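Leather jackets and the off season – what works at our place

Quick one today, kids home at 3 and the hall cupboard is still all over the bed. Every November the heavy coats come out and get sorted before they go away for summer. Leather takes the longest. Wool you can shove in a bag with some cedar and forget. Leather you can't.

First thing, pockets. All of them, inside one too. Found a melted throat lozenge last year, never again. Coins and keys drag the lining down and leave a lump that shows from the front.

Then wipe. Barely damp cloth, old t-shirt is fine, no detergent. Collar and cuffs get a second go, that's where the grime sits. Pebbled leather holds dust in the grain so go in small circles, smooth leather just long strokes. Do the seams with a soft toothbrush, dry. Anywhere the stitching puckers a bit, dust gets in there and goes grey.

Leave it 30 minutes before you do anything else. On a hanger, out of the sun, not near the heater.

Conditioner. I use the Noleder cream, small tub, lasts me ages. Test it inside the hem first – I didn't once and got a dark patch the size of a biscuit. Pea sized blob, rub it in your hands, then on to the leather. Less than you think. Another 20 minutes, then buff off whatever hasn't soaked in.

Best spot for all this is the bed, with a plush blanket down. Soft underneath so nothing scratches, and you can turn the jacket over without it sliding onto the floor. Kids' blankets are good for it, wash easy. Do it by a window so the light comes across the leather, you'll see dull bits and creases staright away.
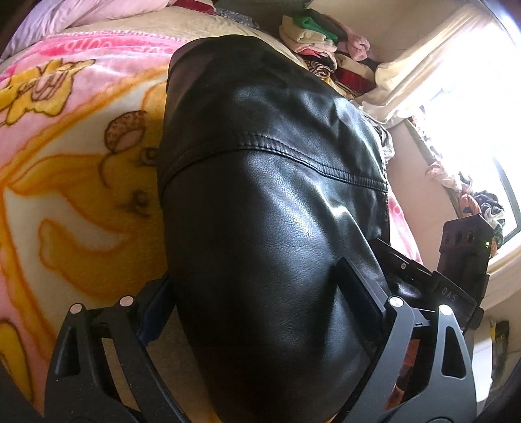 Creases. Soft dents will mostly drop out on a wide hanger if you give them 7 days or so of being left alone. Sharp folds take longer. Steamy bathroom helps, jacket on the back of the door, not in the spray. Smooth with your palm while it's still a bit warm. No iron!! Ifeoma Nwosu wrote in to say she irons hers through brown paper on the lowest setting and its fine. Maybe. I'm not game.

If you have to fold it (moving house, suitcase) – stuff the sleeves with tissue, lay a rolled towel across the middle and fold over that. Newspaper rubs off on pale linings, use plain. Don't put anything on top.

Storing. Wide shouldered hanger, wood or padded. Cotton cover or an old pillowcase with a hole cut in the top. No plastic, it sweats and you get mould, specially up north. Leave a hand's width either side in the wardrobe, coloured stuff pressed up hard against it can pick up dye.

Check it once halfway through summer. Any white bloom, wipe it off outside, air it, put it back.

Zips: rub with a plain candle stub, run up and down a few times.

Boots next time, if I find the other brush.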